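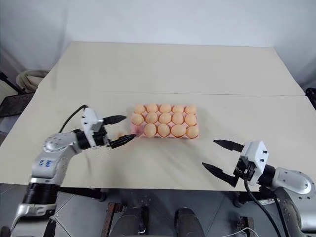
Lerkberg Egg Tray, 15 Cup

Pink plastic, reusable
Item 161
Page updated 17/04/2024

The Lerkberg is a flat tray for sorting, carrying and storing eggs. It is a rectangle with 15 cups, laid out in three rows of five. Set it down with the long side facing you and every cup is in easy reach from the front. The tray is open on top, so a missing egg shows right away, and so does a cracked one.

We stock it for small egg sellers, school and cafe kitchens, and people who keep a few hens at home. It comes in one color, pink. The eggs are not included.

Details

Cups: 15 (three rows of five)
Material: plastic
Color: pink
Lid: none, sold separately as Terkex flat cover
Washing: by hand, warm water and dish soap
Single tray: item 161
Carton: 10 trays, item 160

What it fits

The cups are sized for medium and large eggs, white, brown or peach shelled. Extra large eggs will go in, but they sit higher and the Terkex cover may not close flat over them. Small pullet eggs rest low in the cup and can rattle when you carry the tray. Duck and goose eggs do not fit. For those, see the Pyo wide cup tray.

Filling and carrying

Put the tray on a level table before you start. Load the back row first and work toward yourself, so your sleeve does not pass over eggs that are already in place. Lower each egg into its cup with the pointed end down and let go only when it is resting on the bottom. Do not drop it in from above the rim.

Lift a full tray with both hands, one under each short side. If the tray is only part full, keep the empty cups at one end of a row — it makes the count quicker when you come back to it.

Trays with no cover should not be stacked while they have eggs in them. With the Terkex cover on, you can stack up to three. Empty trays nest inside each other and take up very little shelf space.

Cleaning

Rinse the tray in cool water first if an egg has broken in it, then wash with warm water and soap. A bottle brush gets to the bottom of the cups. Let it drain upside down and dry fully before using it again. We do not recommend the dishwasher. The heat can warp the long sides, and a warped tray rocks on the table.

Ordering

Single trays ship from our Venitville warehouse. Cartons of 10 go out from the same place and are packed nested, with a paper sheet between trays. We keep 800 trays on the shelf for most of the year. Stock runs lower in December, when the bakeries buy ahead, so please order early if you need full cartons that month.

Returns are accepted on unused trays. If one arrives split or bent, send us a photo of the tray and the shipping label and we will replace it.

Goes with

Terkex flat cover, clear, fits this tray only
Pyo wide cup tray, for duck and goose eggs
Pyo shelf labels, pack of 10
Lerkberg bottle brush, short handle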